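Living With the Pipes on Show
What to do, and what to leave alone, in a room where the services run along the wall

7 September 2024

A lot of people now work, sew, pack orders or fix things in rooms that were never meant to look like much. They are back rooms, upper floors over shops, and units in small industrial buildings that have been split up and rented by the month. The rent is lower than for a finished office. In return you get pipes on the wall, a vent near the ceiling, a big window with blinds and not a lot else.

The Ramthorpe building is typical. It has 13 units on 2 floors, and most of the rooms have services running across at least one wall. Tenants tend to ask the same thing in the first week, which is whether the pipes can be boxed in. The answer from the building is yes, with permission, and at the tenant's own cost. Very few go ahead.

Cost is the first reason. A tenant on the upper floor priced a full run of boxing with access panels in July and was quoted $4000. That covered the framing, the panels and the paint, but not moving a light fitting that was in the way. The same tenant ended up buying two cans of white paint and a long-handled brush.

Access is the other reason. A pipe that can be seen can be checked. A joint that starts to drip behind a panel may go on dripping for weeks before a stain comes through, and by then the panel has to come off anyway. With the pipes in the open you look up, see the drip and call somebody.

Paint does most of the work. White pipes against a pale wall fade back once there is something else in the room to look at, such as a shelf or a good lamp. Dark pipes on a pale wall stand out, and so does a single pipe left in a different color from its neighbors. If you are going to paint one, paint the whole bundle, and do the brackets at the same time.
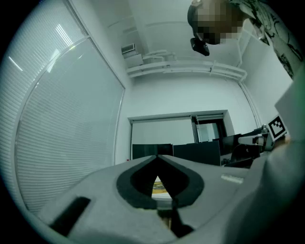
White pipes and ducts are bracketed to the wall near the vent grille, with horizontal blinds over the window.

Before you paint, wipe everything down. The tops of pipes collect a gray felt of dust that you can't see from the floor, and paint will not stick to it. Warm water with a little dish soap is enough in most rooms. In a room that has been used for cooking you may need a degreaser. Let it all dry overnight. Leave valves, labels and flow arrows bare, and ask before painting anything that gets hot.

Brackets deserve a look while you are up there. Each one should be tight to the wall and should hold the pipe without pinching it. A loose bracket lets the pipe knock when water is shut off quickly, and that knock carries into the next unit. Tightening a screw is a small job. A bracket that has pulled its anchor out of the wall is one for the landlord.

Do not hang things from pipes. Plants, bike hooks and string lights all turn up in photographs of rooms like these, and building managers spend a fair part of the year asking for them to be taken down. If you want to hang something, put a rail on the wall below and fix it properly.

The vent is the part people forget. A small grille high on a wall clogs slowly, and the room gets stuffy over months, so the change is easy to miss. Hold a sheet of tissue close to it. If it is an extract vent and it is running, the tissue should pull toward the slots. If nothing happens, vacuum the slots with a brush head and try again. Keep tall cupboards away from it, too. At Ramthorpe one unit had a storage rack pushed right up against the grille, and the tenant had bought a dehumidifier before anyone thought to move the rack.

Then there is the window. Big panes are the best thing about these rooms and the reason screens are hard to read in them after lunch. Horizontal blinds suit the problem well. Tilted so the room side of the slats faces down, they send light up to a white ceiling and keep the glare off the desk. Fabric roller blinds look softer but give you only up or down.

Slats need regular cleaning, and it goes faster than people expect. Close them one way, run a dry microfiber cloth across, close them the other way and repeat. Dideck, a two-room alterations business in the building, does it every 8 weeks, because lint from the machines settles on everything.

Ceiling lights are worth a thought once it gets dark. They show up as streaks in any bare glass, and if your desk faces the window you will be looking at them all evening. Closing the blinds deals with most of it. Turning the desk side-on to the window deals with the rest - and usually frees up some wall.

Kovalchuk Upholstery, down the hall, has left its room almost as it was found. The pipes were painted once, the vent gets vacuumed when the floor does, and the money went on a cutting table. The Gadlow print shop took the opposite view and boxed in one short run above its front counter. It has a hinged panel, held by two magnets, that comes open with one hand.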